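Grade the Demonstrations First

Most student robotics clubs score the machine. The rubric we use for the Clistel meet gives 66 points for what the robot does on the day and 17 for documentation, with the rest spread over safety and the interview. The data used to teach the robot gets no line of its own. I think that is a mistake, and I think it is the main reason our teams plateau in the second half of the year.

The task is plain enough. Small objects go into or come out of an open container, and the policy has to cope with whatever arrangement it is given. Teams collect demonstrations by hand with a gripper, train on them, and then run the result. Last season the Killine team submitted 1,069 demonstrations and the Sukska team submitted 47. Judges were impressed by the first figure and said so in their comments. I read through both sets afterward. The larger one was mostly the same reach made from the same side at the same height. The smaller one had been planned.

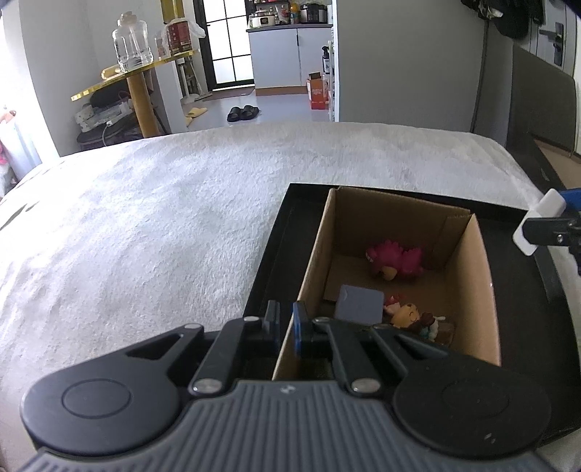 Page last changed: 17th May

My proposal is that the demonstration set be handed in and graded before any training is allowed. A grader would look at three or four things that can be checked without running a robot at all. Does the object layout vary, and does the variation include hard cases? A cardboard box with a toy lying near the far wall is a different problem from the same box with a toy in the open, because the wall limits how the fingers can come down. Several toys close together near one side are a different problem again. If a set only has the easy version, the grader should be able to say so and send it back.

The second check is the approach. New operators line the gripper up square with the object every time. They find it comfortable and it produces clean recordings, but a policy trained on it has seen very few poor starting positions and has little to go on when it gets one. I ask my students to begin some takes off to one side and some too high, and to correct on the way in. They dislike doing it. The takes look clumsy, and clumsy takes feel like something to delete.

That brings up deletion, which I would grade hardest. Every team throws takes away. Few write down which ones or why. In January one of my own groups cut every take in which the grasp needed a second try, and the training set then had no second tries in it. The robot closed on air, lifted, and carried nothing to the drop point with complete confidence. It took us most of a month to trace that back, and a one-page log would have shown it in an afternoon. I now require the log: take number, kept or dropped, reason in a few words.

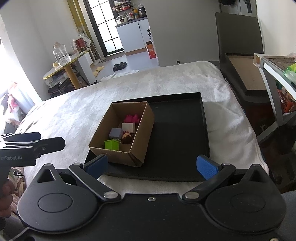

By Melina Mavromatis

There are objections, and I have heard most of them at the coaches' meeting. One is that grading data favors teams with more equipment. I don't see it. A bed with a blanket, a tray, a cardboard box and a handful of small toys will support a good set. What costs money is the arm and the computer to train on, and those are exactly the things the current rubric rewards.

A stronger objection is that a data grade is a matter of taste, while a finished task is a fact. This is partly true. Two graders may disagree on whether a set has enough variety. But the run on the day is less of a fact than people claim. Each team gets a few attempts under lighting it has never seen, and the gap between second and fifth place is often one dropped object. I would trust two careful graders with a checklist at least as far as that.

The third objection is that students find data collection dull and will leave. Some do find it dull. Operators should change over often, both for morale and for the set, as two people seldom close the fingers in the same way - one squeezes early, another waits until the pads are well past the object. If a set has one operator in it, that should be stated on the cover sheet.

I would start small. Move 17 points from the run to the demonstration set for one season, and keep everything else in place. The Tzavaras league has agreed to let its novice division try this in the fall, with the deletion log required and the approach check optional. I would have preferred both to be required. Coaches who want the draft checklist can ask me for it at the next meeting, and I would particularly like to hear from anyone who has tried to grade object layout and has a better method than reading through takes one at a time.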